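Keeping plastic bags under control

Thin grocery bags pile up fast. Most kitchens need 40 of them at the very most, and a drawer holding 400 is only a drawer you can't use. Go through the pile in November, before the holiday shopping starts, and keep the ones without holes.

To check a bag, blow a little air into it, twist the top and press. A bag that goes flat by itself can't be trusted with anything damp. Put it in the store drop-off sack.

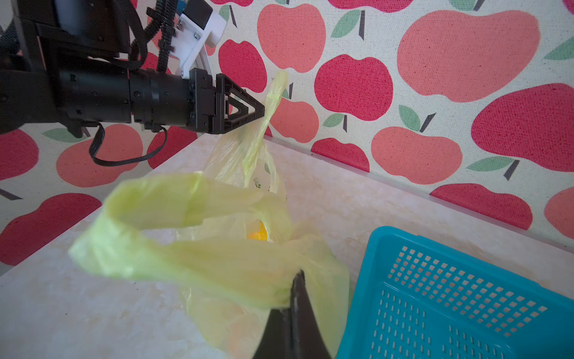 Can a bag that held raw meat be used again?
Throw it out. Washing thin plastic well enough is more work than the bag is worth, and the seams hold on to juice.

Bags that held produce or bread only need the crumbs shaken out. If one is sticky, wipe it with dish soap and hang it over the faucet overnight. Never put a bag away damp. It will sour the whole bundle.

For folding, lay the bag flat and smooth it from the bottom up to push the air out. Fold it in thirds the long way, then roll it toward the handles and tuck them under. The Marnitz method, which makes a triangle instead of a roll, takes up less room but it's slower — I gave it up after 2 weeks.
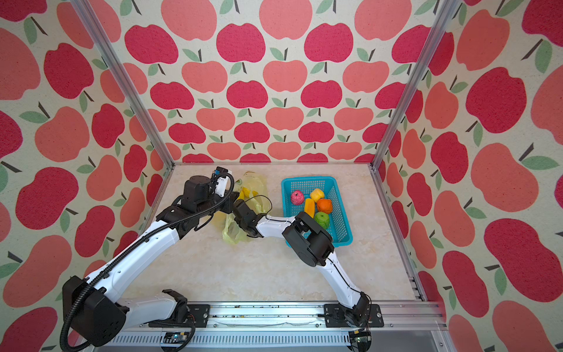
Store the rolls standing up in a shoebox or an old tissue box. Keep the box away from the stove and out of direct sun, which makes plastic brittle. Small children shouldn't be able to reach it.

Bags with short handles are best as liners for the bathroom can. Leave 8 in the bottom of the can, under the one in use, and you won't have to go looking for the next one. Bigger bags can go in the car for muddy shoes or wet swimsuits.

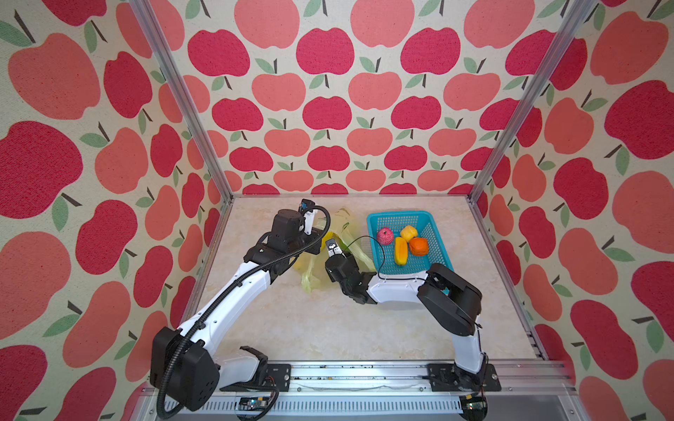

Compostable bags are a separate matter. They break down on the shelf, so use them within the season you bought them and don't mix them with the regular ones. They don't belong in the store drop-off either — one can spoil the load. Check with your town before putting them in the yard waste bin.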